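In Defense of the Striped Carpet

I have owned three carpets in my life and I regret exactly one of them, the cream one. Everybody buys the cream one eventually! You see it in the showroom under those lovely lamps and you picture yourself as a person who takes her shoes off at the door, and then January comes to Salem and you're out on the porch with a bucket and a brush.

So when we finally had to pick something for the downstairs I went straight for gray stripes, and I've been defending them ever since. My sister-in-law calls it "airport." A neighbor on Drirside wanted to know if it came with the building (it did not, I paid $1,181 for it at Skokance, pad included, and I'd do it again tomorrow).

I think people have gotten snobby about carpet in general. It's all hardwood now, or something printed to look like hardwood, and then everyone buys a rug to put on top of it because their feet are cold. Well, that's carpet with extra steps and a corner to trip on. I had a Drinidico rug like that for years, $219 on sale, and it crept toward the kitchen every single week no matter what I stuck under it.

Stripes do something plain gray can't. They give your eye a line to follow, so a room looks a little longer if you run them the long way. They hide crumbs, too, and I won't pretend that wasn't most of the appeal. And they help you put furniture back! I line the couch up with a stripe and I'm done, no tape measure, no standing in the doorway squinting.

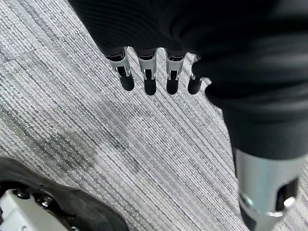
The one real argument against them is the fitting. If the stripes are off even a little at the wall you will see it every day for as long as you live there, and a cheap installer will tell you it's the wall that's crooked. Maybe it is, mine are. Get him to start from the side you see first when you walk in and let the bad edge land behind the bookcase.

As for "airport," I've slept on airport carpet, and it was fine. Mine's softer.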